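Kilska 手持夹爪：制作图集

打印本页 | 用电子邮件发送

更新：2024年12月1日

Kilska 是一套由人手握持的平行连杆夹爪，用来在家里采集夹取动作，再把轨迹交给机械臂复现。零件在 Baninia 共享工坊加工，装配、调校和采集在家里完成。本页按工序排列，附注尺寸、改动和遗留问题。控制与记录程序统一用 Plaltetero，文中简称 P 端。编号沿用工坊登记本上的顺序，中间缺号的是废案，不再列出。

一、总体结构

左右两组连杆镜像布置，手指由内侧连杆和外臂共同约束，开合过程中指垫保持相对。中央壳体内是同步机构，保证两指行程一致。握把在后方，扳机通过拉杆驱动同步滑块，没有电机。动力全部来自手，位置由编码器读取。

早期方案用的是单铰链，结构简单，但手指闭合时指尖会先碰到，指垫后半段悬空，夹布时布从后面鼓出来。改成连杆以后问题消失，代价是铰点增多，间隙要逐个控制。

二、连杆与铰点

连杆做成圆角外形，主要考虑在织物上作业时不挂线。第一批连杆的边没有倒圆，夹毛巾时几次挑出线圈，后来全部重做。

铰轴外面压银灰色轴帽。轴帽有两种，小帽用在外臂端部和手指一侧，大的椭圆帽用在连杆根部。轴帽只起挡尘和防止轴窜动的作用，不承受侧向力。装配时先装根部，后装指侧，顺序反过来会顶住外臂，压不到底。

铰孔按铰刀配做。直接成形的孔偏小，圆度也差，装上去有一段明显的涩点。铰过之后涂一层薄干膜润滑剂，不要用油，油会沾到布料上，清洗很麻烦。间隙检查方法：手指张开，捏住指尖左右轻推，手感上应当没有空程。单边有空程时先换轴，换轴无效再换连杆。

三、外臂减重

外臂根部较宽，向后并入壳体。臂上开了三角形孔，减重是次要目的，主要是给装配钳留出通道。没有这个孔时，内侧螺钉只能用弯头扳手盲拧，拧花过两颗。

开孔后做过一次简单的静载对比：壳体夹在台钳里，指尖挂砝码，用千分表读外臂位移。开孔前后读数差别小于重复装夹的误差，所以没有再加筋。这个结论只适用于手持载荷，若以后装到机械臂上带重物，需要重测。

四、指垫

指垫为深蓝色，表面带纹理，贴在手指内侧，左右各一片。换过几种纹理方向。横纹对纸盒和塑料瓶较好，对薄布容易打滑；纵纹对布好，夹硬物时会沿纹路滑下去。现用的是交错纹，两方面都不是最好，但换物体时不用换垫。

垫料从 Rivadeneyra 购入，整张裁切，批次之间硬度有差别。到货后先裁一小片试夹，太硬的批次留作垫脚。粘接前手指内侧要打磨并用酒精擦净，粘好后用平口夹压住过夜。指垫边缘不得超出手指轮廓，超出的部分会在贴着床面移动时卷起来。

五、壳体与中央盖板

左右壳体为圆角外形，顶面各有一圈细刻线，用作视觉标定时的辅助定位。刻线的位置在 P 端的模型里已经登记，重做壳体时不要移动，否则旧的标定文件全部作废。

中央盖板为深灰色，表面有纵向平行沟槽。沟槽最初只是加工走刀留下的，后来发现用手指沿槽滑动就能判断夹爪有没有装正，于是保留下来，并在图纸上正式标注。前缘的小圆标分成四格，中心与夹爪中线重合，采集前用它核对相机是否偏斜。

盖板下面是同步滑块。滑块行程两端各有一个橡胶缓冲，缺少缓冲时，扳机松得太快会有一声很响的撞击，编码器读数也会跳。

六、编码器与标定

编码器装在同步滑块一侧，读的是滑块位置，开口宽度由 P 端换算。换算表通过一组量块得到：从全闭到全开逐级夹住量块，每级记录读数，然后拟合。拟合残差主要出现在接近全闭的一段，原因是指垫受压变形。处理办法是在这一段改用查表，不再拟合。

当前版本全开读数为 1239，全闭读数为 418，单位为编码器计数。每次拆过中央盖板都要重新核对这两个值。如果全闭读数偏大，先查指垫之间有没有夹着线头，再查滑块缓冲有没有翻边。

编码器线沿右侧走，用扎带固定在握把上。早先走左侧，右手操作时没有问题，换左手就会被手腕压住。换到右侧之后，左右手都可以用，但右侧外形略有突出，放进收纳箱时要注意方向。

七、床面试采：薄布折边

薄布是目前难度最高的一类。布轻，指尖稍有碰触就会带走；折边又有多层，夹得浅只提起最上面一层，夹得深会把床单一起夹住。操作要点是张开后从上方接近，让折边处在两指之间，再下降和闭合。相机在上方向前看，视野里始终要同时有两个指尖。

床单选浅灰紫色底、粉红圆点的那一条。圆点给视觉里程计提供了稳定的特征，换成纯色床单时，P 端在慢速平移阶段会丢跟踪。圆点印刷在布上，床单起皱时会跟着变形，所以每组开始前要把作业区铺平，边上的衣物堆可以不动。

夹爪张开，左指尖在大圆点边缘上方，右指尖在白色薄布上方，折边从中间穿过。两侧深蓝指垫相对。

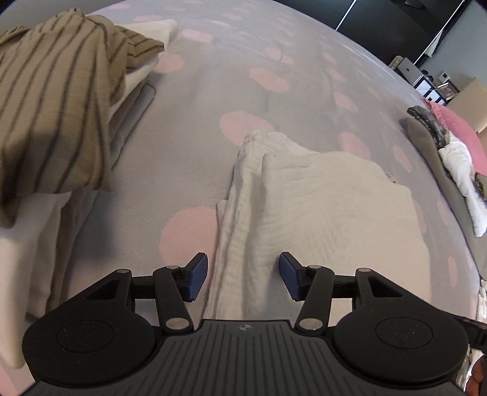
八、布料操作的失败类型

记录中把失败分成几种，便于事后筛选。

浅夹：只带起一层，其余几层留在原处。多见于皱褶密的布，层与层之间本来就是分开的。

连夹：床单被一起提起。P 端画面里可以看到圆点突然移动，这一点可以用来自动标记，目前的误标主要来自人碰到床沿。

推移：指尖下降时碰到折边，布被推走，闭合时夹空。开口不够大或者接近角度太平都会引起。

滑脱：夹住之后在提起途中掉落。指垫沾了布絮时明显增多，用胶带粘一遍指垫即可恢复。

遮挡：夹取本身没有问题，但布的上部翻过来挡住相机，后半段轨迹不可用。这类不算操作失败，单独归档，暂时不参加训练。

首轮目标为 1000 段有效轨迹，浅夹和连夹各保留一部分作为反例，推移只保留少量。目前因推移作废的比例偏高，操作时下降要慢。

九、采集时的现场设置

窗帘拉上，用顶灯照明。自然光变化会影响自动曝光，连续几段之间亮度不一致。床对面有黑色亮面的柜体时，反光条会随视角移动，特征点落在反光上会引入误差，P 端里用掩模去掉画面上部即可，不必遮柜子。

电脑放在远处，保存和命名自动完成，操作者手里只有夹爪。开始和结束用扳机双击触发，双击的间隔在设置里可以调，调得太短会误把快速夹取当成结束。

衣物不特意整理成统一形状。折叠好的、堆着的、垂在床边的都采。统一形状会让模型只认识一种折法，早期一批数据就是这样，换一种叠法成功率马上下降。

十、织物以外的对象

同一套夹爪也试过厨房和桌面物品。杯子、勺子、纸盒没有特别要求，按常规流程即可。扁平硬物，例如卡片和薄书，贴在桌面上时夹不起来，需要先推到桌沿。有考虑过在指尖加一片薄刮片，但刮片在布上会挂线，与第二节的要求冲突，暂缓。

透明瓶的夹取正常，主要问题在视觉一侧，与夹爪无关，不在本页讨论。

十一、维护

每次采集结束后清理指垫，检查轴帽有没有松动。轴帽松动时不要点胶，胶会渗进铰孔。正确做法是取下轴帽，擦净轴端，重新压入；仍然松的直接换新。

每 19 组之后拆一次中央盖板，清除滑块槽里的布絮。布料采集产生的细絮比预想的多，聚在缓冲后面会缩短行程，最先表现为全开读数下降。拆盖板后按第六节重新核对。

拉杆两端的螺母用低强度螺纹胶。用高强度的那次，拆的时候把拉杆拧弯了，备件到现在还没有补。

十二、未完成事项

握把偏粗，长时间操作虎口发酸，准备改细，并把扳机支点前移。

右侧走线的突出部分要加护罩，护罩不得进入相机视野。

左右手指目前不能互换，图纸上合并成同一零件需要改动连杆根部，工作量较大，下一版再定。

遮挡类数据是否能用插值补全，在 P 端单独开了分支，尚无结果。

机械臂侧的快换接口已画完，等工坊三月铣床空出来再加工。接口的定位销孔与盖板圆标中心对齐，装配时以圆标为准。

打印本页 | 用电子邮件发送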